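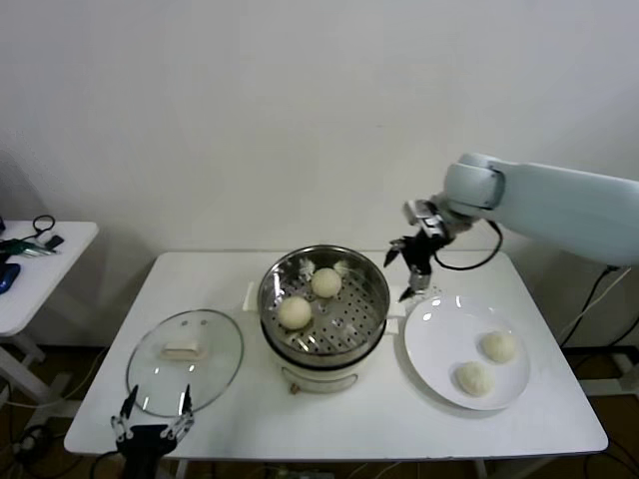 Why do my steamed buns go wrinkly the moment they come out?

Sointu Rautiainen
Posted Sep 1, 2019 – viewed 2,477 times

My steamed buns look splendid right up until I take the lid off, at which point they age several decades. I use an electric steamer, a Sadix, which I bought second-hand from a man in Grillau who swore it had hardly been used. The dough is plain flour, yeast, sugar, water and a bit of oil. They taste fine. They just have the complexion of somebody's great-uncle. The two already on the plate are no better than the two still in the basket, so I don't think I can blame the plate, although I did try. I lay the glass lid flat on the table next to the pot when I'm finished, and I'd be grateful if nobody told me off for that, as my mother has it covered.

Eggs, on the other hand, are no trouble at all in the same steel basket. They go in as eggs and they come out as eggs. I've had no complaints about the shape of one yet. I mention it only because somebody is bound to suggest that the steamer is faulty, and I'd say a faulty steamer would make a mess of an egg as well. Perhaps I'm wrong. I have been wrong about this steamer before, chiefly when I paid for it. 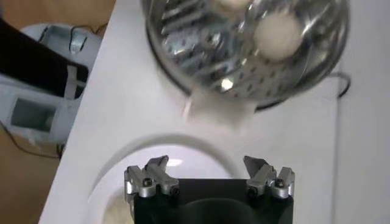

What I have tried so far

Less yeast. More yeast. Fresh yeast, which the shop in Sullport keeps behind the counter as if it were jewellery. Milk in place of water, which gave me wrinkled buns that tasted of milk. Starting from cold water, then starting from boiling water. Shouting.

I haven't tried a bamboo steamer because I don't want another thing in the cupboard. Please take that as settled.

Any ideas?

Wenche Nyberg

You're taking the lid off too soon. It's nearly always this. The inside of the bun is full of steam, you let the cold air at it, and the skin gives up before the middle has had time to firm. Do it like this and report back:

1. Prove the shaped buns until they feel light when you pick one up. If you leave them until they're enormous they will collapse whatever you do next, so err on the early side.

2. Line the basket with squares of baking paper, one per bun. Cabbage leaf also works and you can eat it after, if that's your idea of a treat.

3. Turn the knob off and walk away for five minutes. Don't lift the lid. Don't lift it a bit to check either.

4. Now tilt it open on the far side, away from your face, let it sit like that for another minute, and only then take it off altogether.

The other thing is drips. A domed glass lid collects water and lets it fall wherever it fancies, and a drip on a bun leaves a mark like a thumbprint. Tie a clean tea towel round the lid, with the corners knotted on top well clear of everything, and it'll catch most of it. Your eggs don't care because they come with a shell. A bun has to manage without.

And knead for longer. Everyone thinks they've kneaded enough.

Sointu Rautiainen

Thank you, Wenche. I did the five minutes (I set a timer and stood in the hall so as not to be tempted) and the tea towel. Two of them came out smooth, one middling, and one looked like a walnut, so I'm calling that progress. I have not kneaded for longer, as I kneaded for what felt like most of October last year and my wrists remember.

One further thing. With the whole lot stacked – base, then the white tier, then the steel one on top – the handles don't sit quite one above the other. The top one sticks out a bit further to the right. Should they line up? There was no booklet with it and the man in Grillau has stopped answering.
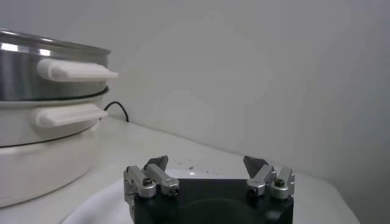
Tanko Abubakar

Handles don't have to line up for it to steam. Try this instead: stack it cold, press gently on the top tier with both hands and see if it rocks. If it rocks, lift it off, turn it a little and let it drop into the groove. If it sits flat, leave it alone. What you don't want is a gap at a join, as the steam will go out sideways and you'll be feeding the wallpaper.

I'd also look at your flour. Strong bread flour makes a tight, springy bun that shrinks back on itself. I use the cheapest plain flour I can find. My wife says this is a general policy of mine and has nothing to do with buns.

Agree with Wenche on the lid. Disagree on the cabbage leaf, which makes everything smell of school.

Ebuka Nwankwo

just buy a bamboo one

Sointu Rautiainen

Ebuka, I did ask. Tanko, it doesn't rock. Plain flour already, but I'll check the packet, since the last one came from the shop in Urio and I can't say I read it. Marking Wenche's as the answer for now, walnut notwithstanding.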